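Jistalholm Block Room
Sorting Cell Layout Review, Safety Checklist with Comments
Date: July 7, 2019
Completed by: Noemi Dunleavy
Second reader: Maximiliano Acuña
Basis of review: Bralance layout model, floor walk, shift interviews

Mark each item OK, FIX or N/A. Comments go under the item, and "see last time" is not a comment.

SECTION A. THE ARM AND ITS REACH

A1. Full reach of arm drawn on the floor plan: FIX
Drawn, yes, on the plan from before the filing cabinet moved. The cabinet now sits inside the reach, along with anyone who needs a file.

A2. Speed limit set for shared work: OK
The demo ran at 100 percent because demos do. The shift setting is lower and locked with a key. Maximiliano has the key.

A3. Stop button can be hit from every standing position: FIX
Fine for right-handed people facing the table. The Pukero crew packs with their backs to it.

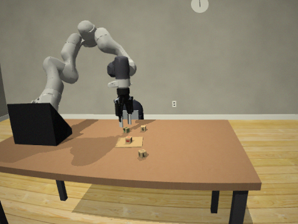 A4. Restart needs a deliberate action by a person: OK
Two presses and a look. The procedure says "visual confirmation of clear area," which the night shift has shortened to "look." I have left it that way.

A5. Power loss behavior written down: FIX
Godoy's manual covers this in a chapter that our copy skips. Have asked for the chapter.

SECTION B. PINCH POINTS AND HANDS

B1. Pinch points at the gripper labeled: FIX
Label is on order. Until it comes, treat the space between the fingers as you would a car door.

B2. No reaching in to straighten a block: FIX
This is the big one. After years of sorting by hand, people see a block sitting at an angle and an arm goes out. I did it myself on the floor walk and have written myself up below.
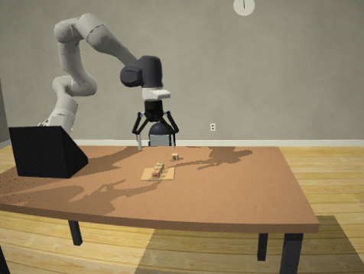

Render: Bralance layout model / N. Dunleavy

B3. Tool provided for clearing a stuck block: OK
A long plastic scoop. It was bought in June and has already been used to get a sandwich wrapper from behind a radiator, so we know it reaches.

B4. Gloves: N/A
No gloves near the fingers. The old hand-sorting sheet required them, so please take it down. It is taped up in 4 places, one of them inside the supply closet.

SECTION C. THE JOB AS IT IS NOW

C1. Block positions checked before first pick: OK
Operator checks the blocks and the board, then starts the cycle. The old job was moving blocks. The new job is watching blocks get moved, and it is more tiring than it sounds.
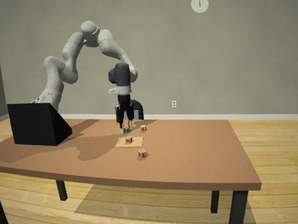

Gripper open, one finger on each side of the block.

C2. Watch time limited and rotated: FIX
The plan says two hours at the screen. I lasted 29 minutes before I was reading the clock for entertainment. Suggest shorter turns, with packing in between.

C3. Operators know what the arm will do next: FIX
They know what it did last time — a different thing. Post the cycle order at the table in plain words and large type.

C4. Operators consulted on layout: OK
They were asked. Their main request was to keep the radio, which has been granted. Their second was a stool at the watching position, which has gone to purchasing to be thought about.

SECTION D. FLOOR

D1. Walkway marked and kept clear: FIX
Paint was agreed. Width was not. Allow enough for two people passing, one of them carrying something. 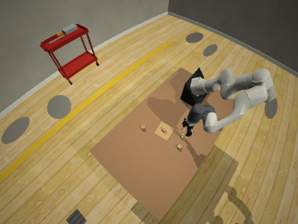 D2. Carts parked with wheels locked: FIX
Carts on our floor drift. Every cart in this building has one good brake and a favorite direction. Maximiliano to test them before the next review.

D3. Lighting adequate, no misleading shadows: FIX
Move the lamp if the arm's shadow falls where people set their hands. Two operators said they flinch at the shadow and ignore the arm, and that is backward.

D4. Evacuation route unchanged by new equipment: OK
Walked it twice. The second time was because I had forgotten my clipboard.

REPORTED DURING THIS REVIEW
One reach-in, no injury, arm stopped at the time. Person involved: N. Dunleavy. Retrained by the night shift, at some length.

Second reader's comment (M.A.): Agree with all of the above except D2. Some of the carts have no good brake.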